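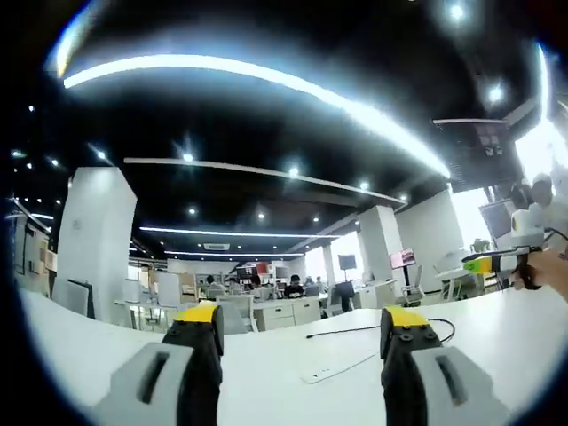 Two of the hand-held grippers at the white table, with the black cable and the power strip on the tabletop.

I have been putting off writing about the budget for the gripper kits because I knew it would turn into a complaint. It has.

Some background for people who don't follow along. We want to record people doing ordinary tabletop jobs with hand-held grippers, then use the recordings to train an arm we don't own yet. The pitch for doing it this way is always the same. Arms are expensive, hand-held grippers are cheap, so buy a pile of grippers first and worry about the arm later. I believed about half of that going in. I'm down to a third.

Start with the quotes. Botden wants 900 dollars per gripper. Prereck wants 300, and for that you get a printed body, the fingers, and a handle. Somebody in the planning meeting put those two numbers side by side on a slide and the meeting was more or less over. Three for the price of one! I asked what was in the Prereck box besides the gripper and the room got a bit quiet.

No camera, for a start. No lens. No mount for the camera, although there is a file you can print one from. No spare pads, and the pads are the part that touches everything all day. No cable. The quote has a line that says "accessories sold separately" and that line is carrying a lot of weight. By the time I had added what we would need to record a single usable minute, the cheap one was no longer a third of the price of the other one. It was still cheaper. I'm not claiming it wasn't. I'm saying the slide was wrong and the slide is what people remember.

Botden isn't getting off easy either. Their quote includes a "setup visit" that I can't get anyone to define, and a support plan that renews by itself. I wrote to ask if we could drop the support plan. The answer was two paragraphs long and did not contain the word yes or the word no.

Then there's Honditgate, which sells software to sort and label the recordings. They price by the hour of footage, with a minimum of 1000 hours. We will not have 1000 hours. We might have 70 by October if people keep showing up, and I have my doubts about people showing up, seeing as it's dull work and your wrist gets tired. I've asked for a smaller tier and been told that most teams "grow into" the big one. I have heard that from gym memberships.

What bothers me more is the stuff that isn't on any quote at all. Look at the table. Wires. One gripper has a wire trailing off it, there's a cable running across the top, and there's a power strip lying flat where you'd want to put the things you're picking up. I had a line in my spreadsheet called "cables, misc." with a number next to it that I'm now embarrassed by. I've tripled it. I've also added a line for power strips, plus one for whatever you call the clips that hold a cable to the edge of a table, and I expect to be teased for it.

Space is another one. We're planning to share an open office, with people at their desks a short walk from the recording table. As far as the budget is concerned that's free. I don't think it's free. Dropping blocks into a bin for an hour makes noise, and sooner or later someone at a desk is going to say so. Then we need a room, and a room has a price. I wanted a placeholder for it and was told placeholders make the total look bad. The total is supposed to look bad if it is bad!

And light. Ceiling strips that glow like that are fine for working under. I'm less sure they're fine for a wide lens that takes in most of the ceiling, with a big bright window off to one side. Maybe the cameras handle it. Maybe we end up buying blinds. I put blinds in the spreadsheet too, marked with a question mark, which got deleted and which I have put back.

The one vendor I don't have a fight with so far is Quách, who would do repairs on the fingers. Flat rate, a short price list, and when I asked a stupid question about screws I got a plain answer the same afternoon. Naturally they are the smallest line in the whole plan.

So what am I recommending? Two kits, one from each maker, complete, with everything they need to record. Use them hard for a month. Write down every single thing we have to go out and buy during that month, including tape. Then price the rest of the order from that list and forget the brochures. No software contract until we have footage worth sorting, and no arm until somebody can show me a recording that made an arm do something useful, on a table that looks like ours.

I've been told this is too slow. The discount on the big order runs out at the end of the month, apparently, and we'd be leaving money on the table. The same discount ran out at the end of last month as well. I still have the email.

Revised spreadsheet goes around next week, question mark and all.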